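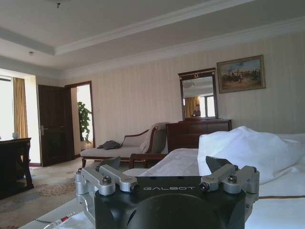
Cokov 백색소음기, 한 계절 써 보고 쓰는 후기

저는 원래 잠귀가 아주 밝은 사람이에요. 윗집에서 의자 끄는 소리, 복도에서 누가 카드키 대는 소리, 심지어 냉장고가 웅 하고 멈추는 순간에도 눈이 떠집니다. 그래서 귀마개도 종류별로 사 보고 라벤더 오일도 베개에 뿌려 보고, 남들이 좋다는 건 꽤 따라 해 본 편인데요, 9월부터는 Cokov 백색소음기 하나로 버티고 있어서 조금 길게 적어 봅니다. 협찬은 아니고 제 돈 주고 샀어요.

처음 알게 된 건 여행 글을 같이 쓰는 Yara Matar 덕분이에요. 출장 때 옆방을 쓰게 됐는데 아침마다 얼굴이 어찌나 뽀얗던지! 비결을 물었더니 가방에서 주먹만 한 기계를 꺼내 보여 주더라고요. 그날 밤 바로 쇼핑몰에 들어갔더니 후기가 1,059개나 달려 있어서, 새벽까지 그걸 읽느라 정작 잠은 못 잤습니다.

무게는 308그램이에요. 숫자만 보면 가벼운데 손에 쥐면 은근히 묵직하고, 바닥에 고무가 둘러져 있어서 협탁 위에서 밀리지 않아요. 소리는 선풍기, 빗소리, 파도, 그리고 이름이 그냥 '낮은 소리'인 것까지 있는데 저는 거의 '낮은 소리'만 틀어요. 빗소리는 듣다 보면 반복되는 구간이 귀에 들어와서 자꾸 다음 물방울을 기다리게 되거든요. 파도는 남편이 화장실 가고 싶어진다고 해서 금지됐고요.

볼륨 조절은 다이얼 방식입니다. 저는 이게 정말 마음에 들어요. 전에 쓰던 Tanell 제품은 버튼을 누를 때마다 삑 소리가 났는데, 자려고 트는 기계가 삑 하고 울면 좀 속상하잖아요. Cokov는 어두운 데서 더듬더듬 돌리면 되고 불빛도 아랫면에만 있어서 눈이 부시지 않아요. 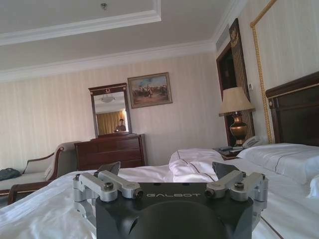 밤새 틀어 놓으면 배터리가 아침까지 가나요?

중간 볼륨으로 밤 열한 시에 켜서 아침 일곱 시까지는 충분히 갑니다. 다만 볼륨을 끝까지 올린 날에는 새벽 다섯 시쯤 꺼졌고, 갑자기 조용해지는 바람에 오히려 깼어요. 크게 트는 분이라면 충전선을 꽂아 두고 주무시는 편이 마음 편하실 거예요.

충전선 이야기가 나온 김에 아쉬운 점도 적을게요. 같이 들어 있는 선이 너무 짧습니다. 협탁에서 콘센트까지 닿지를 않아서 저는 서랍에 굴러다니던 긴 선을 꺼내 쓰고 있어요. 파우치도 천이 얇은 편이라 결국 양말 한 짝에 넣어 다닙니다. 모양은 좀 그래도 폭신하고 좋아요.

숙소에서는 놓는 자리가 중요하더라고요. 머리맡에 두면 소리가 너무 또렷해서 신경이 쓰이고, 문 쪽에 두면 복도 소리가 훨씬 부드럽게 묻힙니다. 엘리베이터 바로 옆방에 걸렸던 날도 문 앞 선반에 올려 두었더니
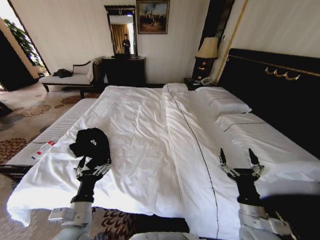

땡 하는 도착음이 그렇게 거슬리지 않았어요. 물론 아예 안 들리는 건 아니에요. 귀마개처럼 막아 주는 물건이 아니니까 코 고는 소리까지 사라지길 바라고 사시면 실망하실 수 있습니다. (저희 집 코골이는 '낮은 소리'를 가볍게 이기더군요.)

비슷한 가격대의 Malimance도 동생 집에서 며칠 써 봤는데, 음색은 그쪽이 조금 더 따뜻하고 앱으로 시간 예약도 돼요. 대신 처음 켤 때마다 휴대폰을 찾아야 하고, 휴대폰을 손에 쥐면 저는 꼭 삼십 분씩 딴짓을 합니다. 그러니 앱을 잘 쓰시는 분은 Malimance, 저처럼 그냥 툭 돌려서 켜고 싶은 분은 Cokov가 맞을 것 같아요.

관리는 별것 없어요. 스피커 구멍에 먼지가 끼면 마른 솔로 살살 털어 주고, 한 달에 한 번쯤 겉면을 닦습니다. 색은 회색과 크림색이 있는데 저는 회색으로 골랐고, 엄마 선물로 크림색을 하나 더 주문해 두었어요. 엄마가 써 보시고 뭐라고 하시는지는 댓글로 덧붙일게요.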